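Why Do Bananas Go Brown So Fast?

G'day! I'm Pushpa, and I love fruit so much that my neighbours call me the mango lady. Today I want to tell you about the fruit bowl, because there's a lot going on in there.

Fruit is still busy after it's picked. Lots of kinds give off a gas called ethylene (say it like this: ETH-uh-leen). You can't see it or smell it in your kitchen, but it tells fruit to get softer and sweeter. Bananas make heaps of it!

Pretend fruit is different, of course. A plastic banana stays the same colour for years — great for playing shops, terrible for brekkie.
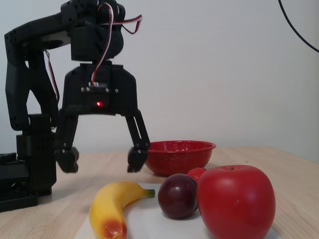

Try it at home

Ask a grown-up for two green bananas and a ripe apple. Pop one banana in a paper bag with the apple and fold the top over. Leave the other banana on the bench by itself. Have a peek every morning and draw what you find, spots and all.

Which one do you reckon will turn yellow first? My money's on the one in the bag, with all that gas trapped around it. When they're both ripe, mash them up and make pikelets!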